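Session 2 -- What does "natural" mean on a label?
Notes for the evening group, Deisy Agudelo

Last time we read the Jurel brochure and agreed it said very little in a great many words. Bring it again, with your crossings-out. The question for this session is narrower: when a seller calls a material natural, what are you being asked to believe?

Usually you're being asked to believe several things at once. The Urrego leaflet runs "natural", "long-lasting" and "kind to the home" together in one sentence, and offers evidence for none of them. Arsenic is natural. So is damp.

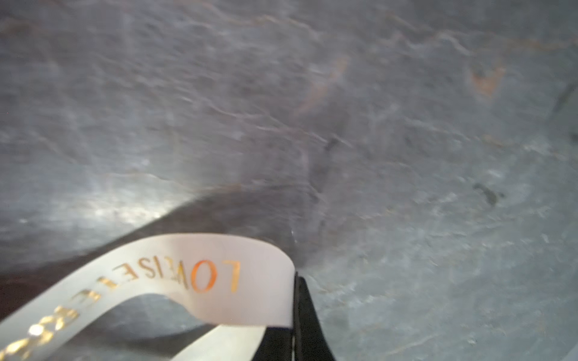 Price is the next trick. Mestari lists two worktops, one at 2,000 and one at 3,000, and the dearer one is "full of character". I'd like to know how character was measured. Grey stone with pale wavy veins and a rust-orange mark shaped a bit like a V could be sold under that heading, and so could the small dark spot, chip or stain, whichever it is. Call the same things flaws and you would be asking for a discount. The wording does the work -- the slab stays as it was.

Be just as hard on surveys. Gukiton says its customers "overwhelmingly prefer" natural finishes. It asked 100 people, all of whom had already bought one.

**For next time**

- Find one advert that uses "natural" and rewrite it without the word. What is left?
- Read Eusebio Cusi's short piece on guarantees (I think he lets the sellers off lightly, but see for yourselves).
- Written work goes to Yhon Giraldo by 06/06/2025.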